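Front Desk / Shop Assistant, part time - Flesudmont Bike & Ski Repair

Posted May 12, 2019

We need one more person at the Skurnard street shop. 2 of us on the floor right now and it's not enough, phone rings all day. Start as soon as you can.

What you'd do: answer the phone, write up tickets, take payments, call people when their stuff is ready (and call again when they don't come get it). Some light bench work once you know your way around. Flats, brake pads, cleaning. We'll teach you, no certificate needed. 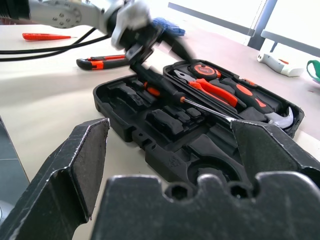
Hours are afternoons plus one weekend shift, we work out wich one between us. Shifts don't go past 8. Slower in January so expect fewer hours then. Pay is hourly, depends on experience, ask Graziella. There is also a 400 dollar bonus if you stay thru the whole first season. Staff discount on parts and tune-ups.

Must haves: good on the phone, can read your own handwriting, ok lifting a bike onto a stand. Spanish is a big plus, lots of our customers prefer it. Driver's license nice but not required.

Not a summer-only job, please don't apply if you leave in August.

To apply: stop by with a resume and ask for Graziella Valentini or Brisa Carrillo. Mornings are best, before it gets busy. No resume? Write down your last two jobs and a number where we can reach you. Side door if the front is locked, knock loud.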